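Forums > Simulation > Navigation and Search > Methods

Drusodby: how much does low light matter in object search?
5 replies | 14 shares

plumadness
Has anyone reproduced the low-light result from the Drusodby paper? They train the search policy on 4000 rendered rooms and say dim rooms at test time barely hurt it. I ran 400 episodes in my own dim bedrooms and success fell a lot. Same policy weights, same step limit.

karppinen_k
What did you use for exposure? Impi Valtonen's code rescales brightness before the encoder. If you skipped that step you are testing something else.

plumadness
I kept it on. Checked twice.

brornus
Then I don't buy the claim. Rescaling a dark wall gives you a noisy dark wall. My guess is their dim set still had lamps in it.

paavo_s
I worked on the baseline for that paper (Paavo Seppälä). No lamps in the dim set. The only light came through windows. I disagree with brornus about the walls, they are not what fails. In my logs the policy finds the bed fine and then misses small targets near it. A ball on open floor is the easier case. Small things lying on the bed are worse, and we only had 80 episodes with those.

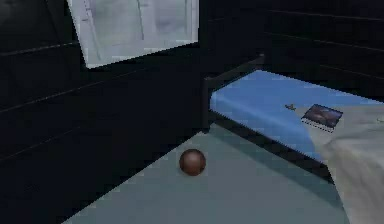

If you split your results by target size I think most of the drop will be in the small ones. Our table averages over all sizes and hides that. I asked for it to be split and lost that argument.

brornus
80 episodes is thin for a claim like that. I'd still want a run with the walls made lighter and nothing else changed.

plumadness
I can do both. Splitting by size first, the logs are already on disk. Wall run probably in August.

We use cookies to keep you signed in. Accept | Manage settings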